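Speaker notes: Utility energy efficiency programs and the April filing
Regional Ratepayer Forum, Feb 7, 2025
Allotted time: 18 minutes, questions to follow

Opening

Good morning, and thank you to the forum for the invitation. These remarks concern the efficiency program that Kurkik Electric intends to file in April, and in particular its treatment of renters in the Jurnomau service area. They do not address the separate rate case.

Background

Kurkik collects an efficiency charge from every residential customer. Owners and renters pay it at the same rate. The money is meant to return to customers as insulation, better heating equipment, lighting and home energy visits.

In the last program year, 1,037 households in Jurnomau received a home energy visit. Of these, 347 were rented homes. Renters make up well over half of the customers in that area. (Pause here. The comparison should be allowed to settle before moving on.)

Household use

Move to the section on everyday use in the home. Lighting, laundry and cooking are the parts of the bill that a renter can influence without the landlord's consent. 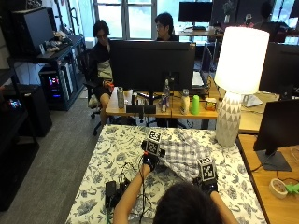
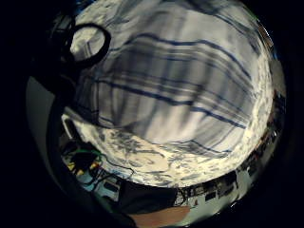

Checkered cloth on a table, with a lit lamp at the far end (first picture); striped cloth at close range (second picture).

Savings of this kind are real but small. The larger share lies in walls, windows and heating systems, and a tenant has no authority over those. A plan that relies on advice and light bulbs will not reach the households with the highest winter bills.

What the draft plan proposes

The draft lowers the annual savings goal and moves funds from the apartment program to a general marketing account. Kurkik states that landlords have been slow to apply. Our review found that the application requires 2 separate inspections, and that the owner must pay the full cost before any rebate is issued.

The Ung pilot took a different approach. One inspection was required, and the contractor received the rebate directly. Biltach Housing Association entered its older buildings under those terms and has asked that they be made permanent.

Our requests

First, keep the present savings goal for the full term of the plan. Second, restore the apartment program budget. Third, adopt the Ung terms across the service area — including Jurnomau — before the next heating season.

Members of the public may submit written comments once the filing is posted. Printed copies of the comment form are on the table by the door.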